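Trastix Reports First Results From Household Chore Trial

DEDMONT - Trastix today released early findings from its study of whether robot arms can handle everyday table clearing. Over 2,000 attempts were logged through March. 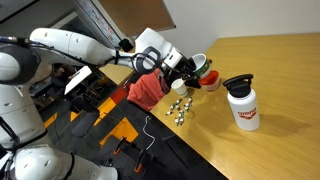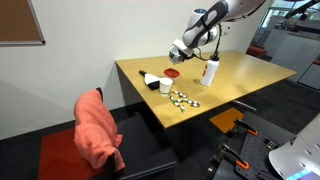
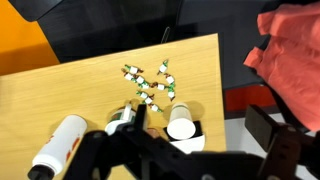 Trial work at a wooden table, with a white paper cup among the items.

Cups and bottles were placed correctly in 70 percent of attempts. Small items and folded cloth remain difficult - the rate for cloth was 20 percent. The company does not consider the system ready for homes.

Trastix and its partner Carrasco will extend the trial to the Trusby shop floor with 25 new tasks.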